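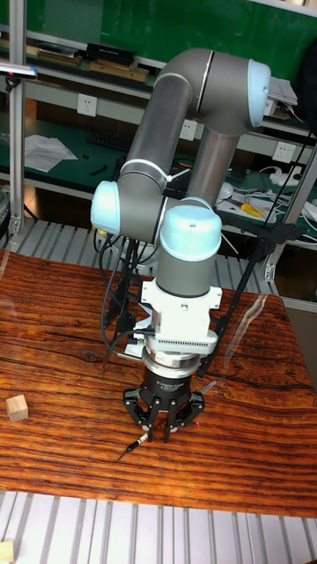

Pen ink on a wood tabletop, what takes it off without killing the finish?

Posted by Manuela Cirillo, 08/07/2022

Hi all! I have a wooden table with a really strong reddish-brown grain, which I love, and I use it for everything (writing, sorting, little craft projects, you name it). Last night I left a pen lying on it with the cap off and now there's a blue-black blotch the size of a dime. I tried a damp cloth and dish soap and all I did was spread it into a smear. I bought the table secondhand in Adgate and the seller had no clue what the finish was. Is rubbing alcohol safe? My sister swears by toothpaste but I'm scared of leaving a dull patch right in the middle.

Rosario Donati
Stop scrubbing for a minute and find out what the finish is first! Pick a hidden spot, underneath or on the inside of a leg, and put one drop of rubbing alcohol on it. Wait a bit and touch it with a cotton swab. If it goes sticky you've probably got shellac, and alcohol will wreck it, so stay away. If nothing happens, dampen a swab (damp, please, not dripping) and roll it over the ink. Roll, don't rub, and grab a clean swab as soon as the tip picks up color, otherwise you're just painting the ink back on. I did this in April on my desk and went through 12 swabs for one ugly spot. Wipe with a barely wet cloth after, dry it, then a little paste wax over the area. Mine still looks a tiny bit lighter if you catch it from the window side, but I've stopped looking.

Wycliffe Mollel
toothpaste works, did it on my kids' table. use the white kind, not gel

Reto Zaugg
Careful with the toothpaste, it's a mild abrasive and on a glossy top you'll see the patch. If the ink got through the finish into the wood itself, swabs won't reach it and you're looking at sanding and refinishing that section, so I'd try Rosario's way before anything else. Also get a desk pad! I keep a cheap felt one under my pens now and it's full of blotches that would otherwise be on my table.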